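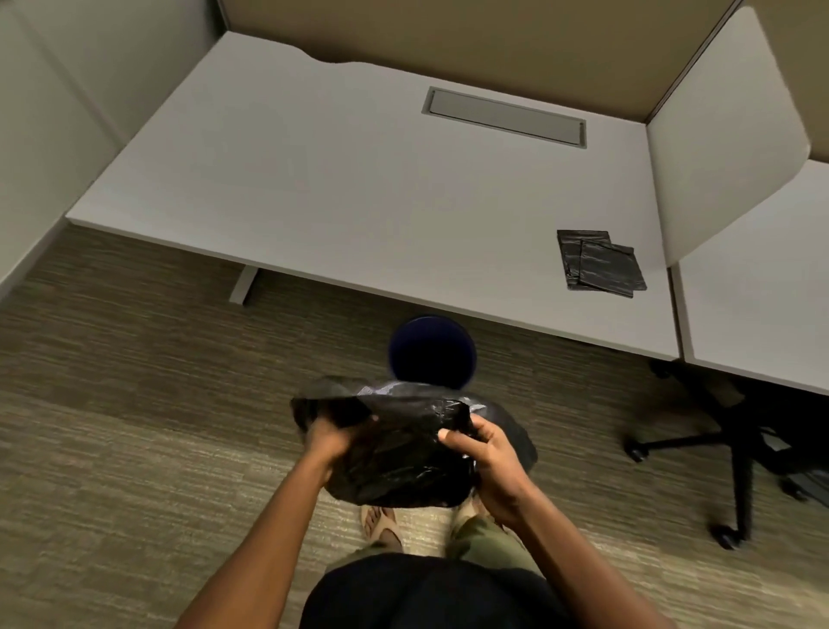 Teaching a planner where the job ends

Friday, March 3, 2023

Few office chores receive less thought than changing the liner in a garbage bin. At Hovurach, a software group working on manipulation for building services, the chore has occupied the perception and planning teams since February.

The difficulty begins with the material. A rigid part can be described by a position and an orientation. A thin black plastic bag has neither in any useful sense. Its surface is glossy, its creases throw highlights that shift with every movement of the hands, and its opening may be lost among the folds. Depth estimates on such a surface are unreliable, and a model that performs well on boxes and cups will often report two bags where there is one.

"We had been asking the software for the shape of the bag," says Marion Forsyth, who leads perception. "The planner has no use for most of that shape. It needs the rim, and it needs to know which parts of the rim are held."

The group's current system, named Munro, therefore discards the full surface reconstruction used in its predecessor. It estimates a closed curve for the opening of the bag, a second curve for the rim of the bin, and a confidence value along each. The training set consists of 1070 recordings of people fitting liners at ordinary desks, seen from head height. Each recording is divided into stages: taking up the bag, finding the opening, spreading it, lowering it and folding the edge over the rim.

The boundaries between those stages proved contentious. Annotators agreed readily on the moment a bag was picked up, but differed on when an opening could be said to have been found, as hands and folds frequently conceal it. Demyd Lysenko, who maintains the labelling tool, Unditz, introduced a provisional label that allows an annotator to mark the opening as probable and to leave the boundary unset. Agreement on the remaining labels rose to 92 per cent.

Occlusion by the wearer's own hands and forearms remains the principal source of error. The bin presents a lesser problem, although a dark bin behind a dark bag offers little contrast, and Munro continues to lose the far side of the rim in such cases. The planner responds by requesting a small movement of the bag to one side before committing to a descent.

In simulation, the revised planner completed 21 more trials in every 100 than the version it replaced. Sorcha Lamont, responsible for evaluation, cautions that simulated film behaves more politely than the real material, particularly where static causes the layers to cling. Trials on hardware are to follow once the contact model has been revised.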